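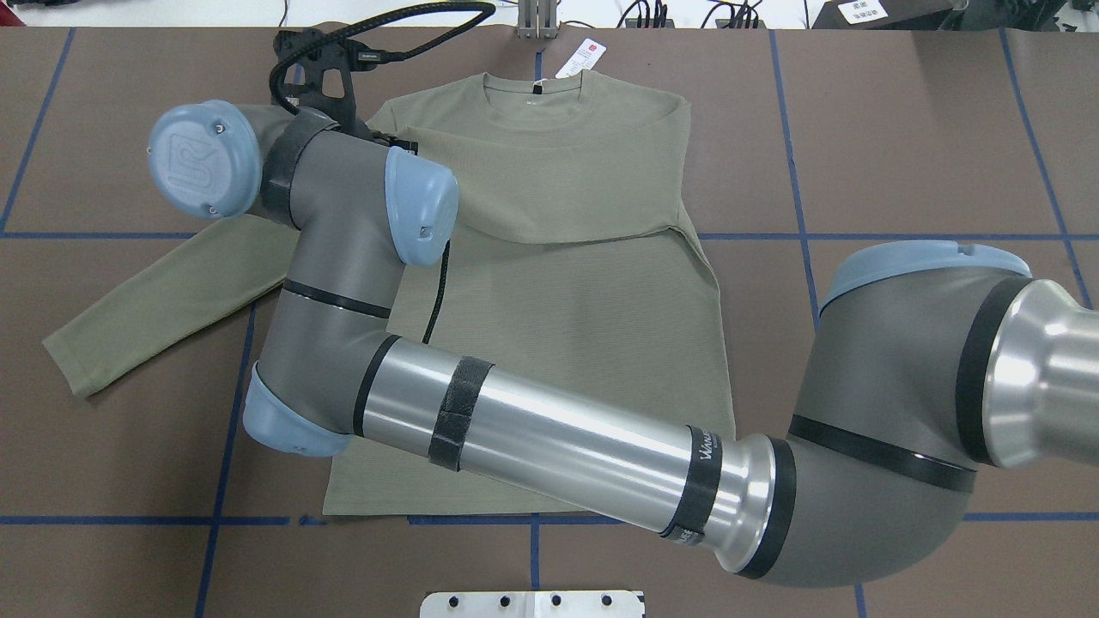

Redport, March 25, 2023

Shirt folding task: arm shadows the hem during a fold, and the sleeve estimate drifts

Posted by Benvinda Pacheco

I am in a student team working on garment folding for our final-year project. The arm is a UR with a gripper on the wrist, and the camera looks down on the table from the head position. The table is brown and marked out with blue tape, which we use as a coarse coordinate grid. The garment is a long-sleeve T-shirt in olive green, laid flat with the collar away from the robot base. The hang tag is still on it.

The routine is simple on paper. Find the collar, find both cuffs, find the hem, then fold each sleeve in over the body and bring the hem up to the collar. Keypoints come from a small network trained on 618 labelled images. Nearly all of those were taken with the arm parked clear of the table.

Two problems.

First, when the gripper goes out to the shoulder on the far side, the long link of the arm ends up lying across the lower half of the shirt as the camera sees it. The hem keypoints either drop out or jump to the edge of the link. The cuff on that side stays in view but its estimate wanders, sometimes by the width of the cuff.

Second, if there is already a crease or an overlap across the chest, the network now and then reports the crease as the hem. The fold then starts in the middle of the shirt and the result is useless.

Things I have tried:

Lowering the confidence threshold. More points, worse points.

Averaging the keypoints over 3 frames. It smooths the jitter and does nothing for the jumps.

Moving the shirt one grid section further from the base. The hem clears the link, but the collar is then so close to the far edge of the table that the wrist has to fold back on itself and the planner refuses some of the approaches.

We have a demonstration for the Brindale student challenge later in the term and would like to keep the single camera. Is there a standard way to deal with this, or is a second view the only sensible answer?

Arnaldo Abreu

Keep the single camera. You are asking perception to run at a moment when it has no useful data, so stop running it at that moment.

Before each fold, send the arm to a parked pose outside the camera's view, wait for it to settle, and take one observation. Store every keypoint in the table frame, in metres, along with its confidence. Plan the whole fold from that stored set. While the arm is over the cloth, treat the stored points as fixed and ignore the network completely. Cloth on a flat table does not move unless something pulls on it, and you know when you are pulling on it. After release, park and observe again.

The cost is cycle time. On our setup a park and return adds several seconds per fold. If your challenge scores on time, check the rules before you commit, but a slow fold will normally beat a failed one.

If you do need an estimate while the arm is in view, mask the arm out. You have the joint angles and the link geometry, and presumably a camera calibration. Project the links into the image, dilate the result by a generous margin, and reject any keypoint that falls inside it. The margin has to cover whatever is strapped or cabled to the arm as well. The robot model knows nothing about cables. Ours had one hanging from the wrist that sat well outside the projected outline, and the network was very fond of it. A strap every hand-width along the forearm and a shorter service loop fixed most of that, provided you leave enough slack for the wrist to reach both ends of its travel.

On the crease. Your network has learned that a long, roughly straight edge on green cloth is a hem. Two cheap checks will catch most of the errors:

1. Measure collar to hem along the centre line and compare it with the known length of the garment. Ours was 60 cm. A crease across the chest gives a figure far too short, and you can reject it outright.

2. Sample the colour on both sides of the detected edge. A real hem has cloth on one side and table on the other. A crease has cloth on both. Brown against olive is not a wonderful contrast, so work on hue and not on brightness, and skip any sample that lands on blue tape.

Check 1 fails if the shirt really is bunched up, since the true hem is then closer to the collar than it should be. In that case you want a flattening move before the first fold anyway. Grip at the hem, pull away from the collar a short distance, release, observe again.

Retrain if you have the time. We added 167 images with the arm over the cloth and with creases put in by hand, labelling hidden points as hidden instead of guessing where they were. The crease errors fell off sharply. The jumps onto the link became rare but did not vanish, so we kept the mask.

Carvalho

Just use a second camera. We put one on a pole at the side and it was fine. Also cut the tag off, ours got caught in the fingers.

Benvinda Pacheco

Thanks both. Park-and-observe is in as of this afternoon and the hem jumps are gone, as you would expect with the arm out of the way. Length check is in too. It has rejected two creases correctly and one good hem wrongly. I had entered the length from the size chart and had not measured the shirt.

Arnaldo, how large was the dilation on your mask? I started with the Prunditex wrapper's default and it still lets through points along the underside of the elbow.

Arnaldo Abreu

Double it and look again. If the leak is always on the same side of the link, the calibration is off and no margin will fix it. Put the gripper over a tape crossing, project that point into the image and see how far out it lands. Repeat at a crossing near the base and another near the far edge. If the error grows with distance, redo the camera rotation first.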